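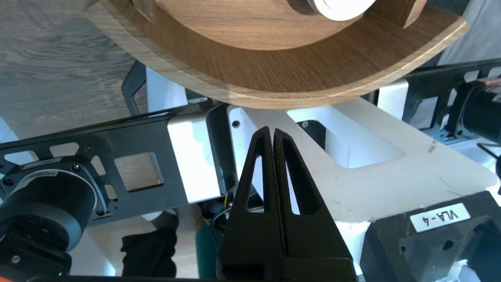 3.2 Survey of household storage

The survey drew on 711 households in the Gramis district. Each was visited in July by a field worker trained by Pearce, and kept a written record of goods bought and thrown away. 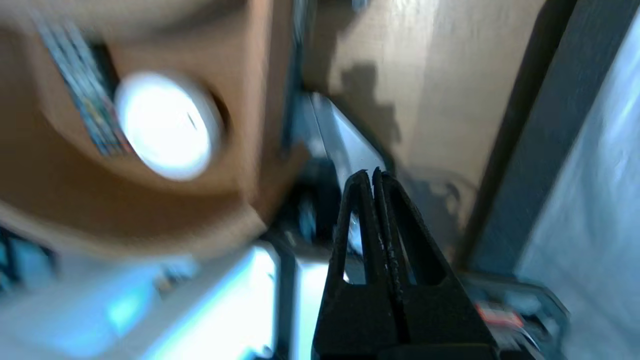

Homes with fewer than 2 adults were left out of the main sample — their records are treated in Section 5. Spending was scaled to 1000 residents, following Adomaitis, so that the two districts could be compared.

Figure 2. Black two-finger gripper, blurred and tilted view.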